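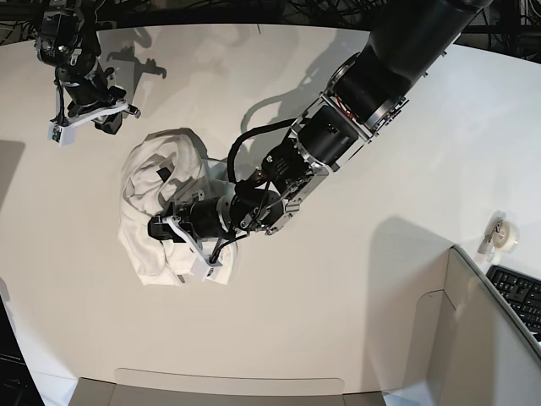

White cloth on a white table, black grippers.

Forum > Home > Cleaning and Laundry > Is line drying worth it in a small apartment?

pledimbridge_porch
May 17, 2020
Okay so our building's dryer has been dead since December and the landlord has stopped answering me about it. I've been hanging everything on a folding rack in the bedroom and my towels now feel like tree bark. I used to LOVE a line-dried towel at my grandmother's place, so what am I doing wrong? I use the Ploko powder, one scoop like the box says, warm wash. Also my bedroom windows fog up every single night and I'm starting to worry about the wall behind the bed.

soggysocks
Less soap. Whatever you're using, cut it in half and run one load with no soap at all, and watch how many suds still come out of those towels. Mine foamed like a bubble bath the first time.

Khúc
Seconding the soap thing, but also shake them! Take the towel by two corners and snap it hard before you hang it, then again when it's dry. My mom did 10 snaps per towel and you could hear her from the street. I do maybe half that and they come out fine, a little rough, which I like anyway (a soft towel just pushes the water around on you).

valau_valley
I'm going to be the grump here. Don't dry clothes in a bedroom. All that water goes into the air and then into your walls. We did it for one winter in Valau and ended up repainting a whole corner, and the closet still smells funny. Haul it to the laundromat.

pledimbridge_porch
The closest laundromat is 4 bus stops away and I'm not thrilled about going there right now, so that's kind of out. Could I put the rack in the bathroom instead? There's a fan but it sounds like a lawn mower.

soggysocks
Bathroom, fan on, door shut. Put the rack over the tub if it fits.

valau_valley
If the fan vents outside, sure. Hold a square of toilet paper up to it and see if it sticks. Ours was venting into the attic, which is how I got so cranky about this whole subject.

linty_linda_no
I dry indoors year round for a family of 6 and have never had mold, so I don't buy that it's always a disaster. Spin speed matters way more than which room you use. Run a second spin by itself after the cycle ends. You'll be surprised how much more water drains off, and my jeans went from two days to one.

Khúc
Yes to the extra spin, except for anything with elastic. I killed a good fitted sheet that way.

valau_valley
You didn't kill it with spin, fitted sheets die on their own. But linda, you also said in the other thread that you keep windows open in winter. Of course you don't have mold!

linty_linda_no
Ha, fair. I do crack the kitchen one. It's a drafty old house and I wear a hat indoors.

1,587_loads
Vinegar in the rinse. Half a cup, white, no smell once it's dry. I won't hear a word against it.

soggysocks
I'll say a word against it, the repair guy told me it's hard on the rubber door seal. I only do it now and then.

1,587_loads
Same machine for years here and the seal looks fine to me. Agree to disagree.

pledimbridge_porch
Update! Toilet paper stuck to the fan so the rack now lives over the tub. Ran the towels with no soap and wow, gross, the water looked like dishwater. Did the snapping thing too and knocked a shampoo bottle into the toilet. They're still crunchy at the edges but the middles are so much better. Trying the second spin on the next load, and I'll leave the fitted sheet out of it.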